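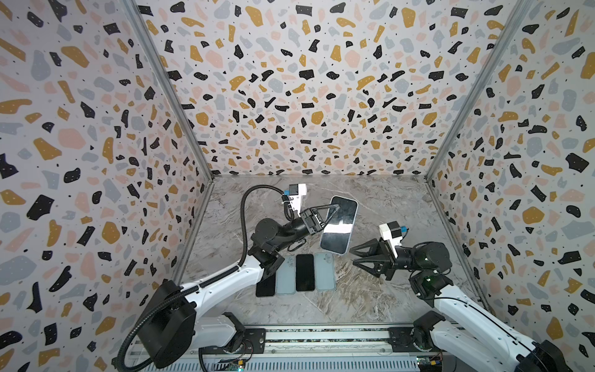 Sorting the old phones

Home Archive About Contact

October 2, 2019
2 min read

I put off the phone drawer for most of September. Every upgrade in this house ends with the old one going in there, along with its charger and usually the box.

Four of them are face-down in a row now, and I should have laid them out like that years ago. With the backs showing it's easier to compare the cases and check for cracks. Then each one gets picked up and turned over so I can look at the glass under a light. Scratches show best when the screen is dark and tilted a little.

My order was this: charge it, copy the photos off, sign out of the accounts, erase it, take out the SIM. One had 676 pictures on it, and I kept 257. The rest were receipts and parking spots.

Two are going to Rukano, the trade-in counter next to the hardware store in Palen. They pay very little, but they take phones with weak batteries. The others I'll keep as spares.

The chargers are still in the drawer. I haven't matched any of them up yet, and at least one cable doesn't fit anything I own.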